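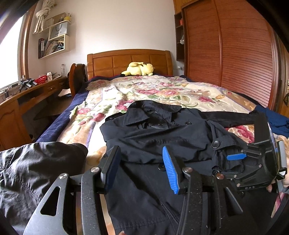
I got to spend a whole afternoon at the Orkimik open day in Itenholm, and I came home wanting to fold everything I own. If you've never heard of them, they're the small outfit working on laundry and wardrobe robots, and once a year (this one was January 23, 2023) they let regular people come poke around. The part I loved most was the handheld grippers. You hold one in each hand and work the jaws yourself over real clothes on a real bed, in our case a black button-up coat laid out on a rose-print blanket. The pad inside one jaw is bright blue and ribbed, and I couldn't stop squeezing them!

Delia Cozma ran our session. She had us start with sleeves, and wow, sleeves are hard. My fingers know what to do with a cuff, but the gripper only knows open and closed, so you end up planning every pinch like a chess move. My first try looked like I'd dropped the coat down some stairs. She told me her team had recorded 3,000 folds since October and that coats still give them the most trouble, which made me feel a little better.

After that we walked over to the Ardeleanu building for the arm demo. Mircea Bălan had one folding dish towels, and it took its sweet time (bring a snack), but it got 3 in a row without help and the whole room clapped. Then it grabbed the tablecloth. More clapping.

The coffee was from Stisuvico next door and it was good, strong stuff. Parking was not good. The lot holds 50 cars and fills up early, so I'd take the bus if you go. Kids are welcome, though mine would've wanted to stay with the grippers all day.

Tickets were free but you do have to sign up, and they cap it at 100 people. I'm already on the list for the next one, and I'm bringing my own fitted sheet.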